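Bentonite pond lining

Bentonite pond lining is a method of sealing ponds, lagoons and small reservoirs with sodium bentonite, a clay that swells when it takes up water. The clay is mixed into the existing soil, laid as a continuous layer, or supplied between two sheets of fabric as a geosynthetic clay liner. It is used mainly on sites where the native soil drains too fast to hold water but is otherwise stable.

Principle

Dry bentonite consists of very thin mineral plates. Water enters between the plates and forces them apart, and the clay expands to several times its dry volume. When it is confined under a cover layer, the swelling closes the pores in the surrounding soil. Calcium bentonite swells much less and is rarely used without treatment.

Methods of application

In the mixed blanket method, the pond bed is drained, cleared of roots and stones, and tilled. Bentonite is spread evenly, worked into the loosened soil, and compacted with a roller. The rate depends on soil texture — sandy soils need more clay than silty ones — and is normally set by a permeability test on samples from the bed.
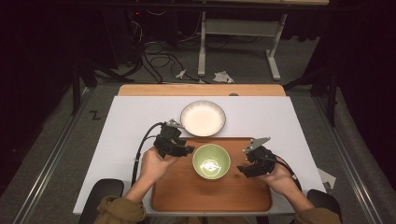
In the pure blanket method, the clay is laid as an unmixed layer and covered with compacted soil. The sprinkle method, in which granules are dropped onto the surface of a full pond, gives the least reliable seal and is generally limited to small leaks.

Limitations

Water high in dissolved salts or calcium reduces swelling. Repeated drying can crack the layer, and burrowing animals, livestock and deep-rooted plants may break through it. Steep banks are difficult to treat, as the cover soil tends to slip.

Drencombe reservoir

The farm reservoir at Drencombe, with a bed area of 1,292 square meters, was relined by the mixed blanket method under the engineer Jarmila Říha. Granular clay was supplied by Prekwood in 147 bulk bags. Work began in September and the bed was compacted in 7 passes. A leakage survey dated May 5, 2020, recommended further treatment of the north bank only.

See also

Geosynthetic clay liner
Puddling (civil engineering)
Soil permeability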